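Ticket 562: cloth edge found on the wrong layer, bimanual fold stack
Product: Kvaran perception and planning
Site: Estley bench
Opened: July 17, 2025
Status: open, workaround in place

Summary
The hem detector returns the lower layer of a doubled cloth as the grasp edge. The planner then puts the second grasp point outside the upper layer, and the fold controller stops with EDGE_MISMATCH.

Steps to reproduce
Load the two-cloth task with the white and pink cloths. Start the fold sequence on the white one. Leave layer_split at its default. The fault does not come up with a single layer laid flat.

Log extract
edge_fit: candidates 2, selected id 1
edge_fit: residual over limit, retry
grasp_plan: right target outside mask
fold_ctl: abort, EDGE_MISMATCH

First checks
Restarted the perception node, no change. Rolled back to the December build and got the same selection, so the fault is older than the new mask code. Hand-eye calibration re-run on both arms and the residuals are within limits. Time sync between the wrist and fixed streams is good.

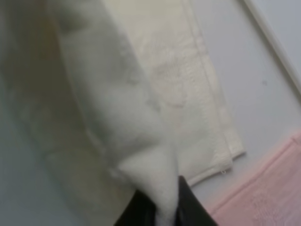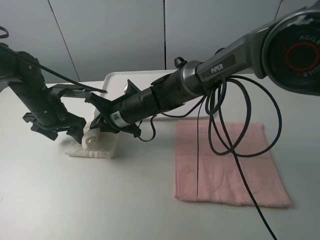
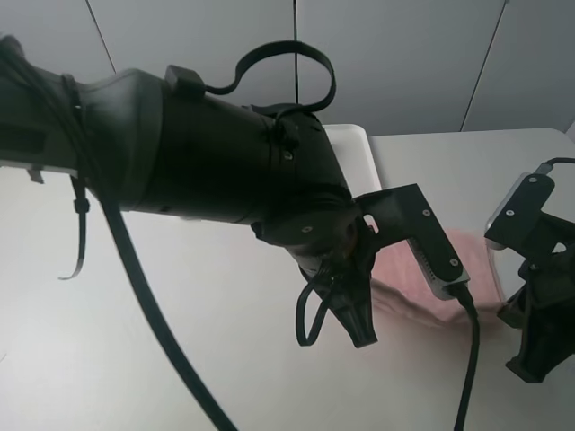

Views from the bench: wrist camera (first), fixed cameras (second and third). Pink cloth in all three.

Analysis
In the wrist view the two corners of the cream-white cloth sit one over the other, and the lower one projects slightly further. edge_fit takes the outermost closed contour, so it picks the lower corner. The shadow under the outer tip makes that contour stronger. The raised fold near the fingers is out of focus and gives few usable points, which leaves the fit leaning on the hem side.

The fixed view does not correct this. With both grippers close together over the cloth the arms hide part of it, and fusion drops to wrist only. Fallback is working as designed but is not reported to the planner.

Workaround
Set layer_split to strict and raise edge_timeout to 2850 ms. Planning takes up to 700 ms longer per grasp. Cornville has the same settings and reports no further aborts.

To do
Pass the fusion state through to grasp_plan. Add a layer label to each contour before selection. Replay the saved bags against the Brondevon branch once the label change is merged. Leave this ticket open until the replay is done; do not merge it with the cable snag ticket, which has a different abort code.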